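The Mellovstead Gauge

The tide gauge at Mellovstead stood in a brick hut at the end of the mole. It recorded the height of the water every 15 minutes and had done so, with gaps, for longer than the harbour had kept a harbour master. The inspector came in September, when the approach road was dry enough for the van.

She began with the stilling well. The float moved freely. The wire showed wear at the second pulley, within tolerance. She compared the pen with the tide staff outside and found that the pen read 5 millimetres high. She took the reading again after lunch and found the same.

An error of that size can come from several places. The wire may have stretched. The pulley may have slipped on its shaft. The hut may have settled, in which case the levelling marks along the mole will disagree with one another. She set up the level on its tripod and worked back towards the town, mark by mark, writing the figures in pencil. The marks agreed. The hut had not moved, and neither had the mole.

She drove inland to the depot at Plisinis, where the old charts were stored.

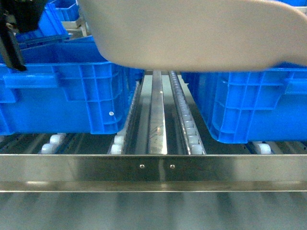
The charts went back through 3,000 sheets, of which 158 were listed as spoiled. She asked for the sheets since the last inspection and then, on reading them, for the ten years before that. The clerk brought them up in two loads and went home at half past five, leaving her the key.

The offset was in all of them. It did not grow or shrink. It was there in the winter of the big surge and in the flat weeks of summer when the trace looked like a drawing of hills. She followed it back to a sheet numbered 2,021, where the pen had stopped at low water and started again an hour later, 5 millimetres higher. In the margin someone had written 'Pen refitted. Reads true.' The initials were her father's.

He had kept the gauge for two winters before he moved to the Jomadham station. She knew his sevens, which he crossed, and the way he pressed on the full stop. She measured the step again with the steel rule -- it was the same.

The correction form had a box for cause. She wrote 'Refitting of pen, sheet 2,021', and under remarks she wrote 'Offset constant. Record otherwise sound.' Then she filled in the column of adjusted values, which took until the light went, and put the sheets back in their order.

In the morning she returned to the hut, loosened the collar on the pen arm and lowered it by 5 millimetres. The water was at half ebb. She waited for the next mark on the drum, checked it against the staff, and dated the sheet.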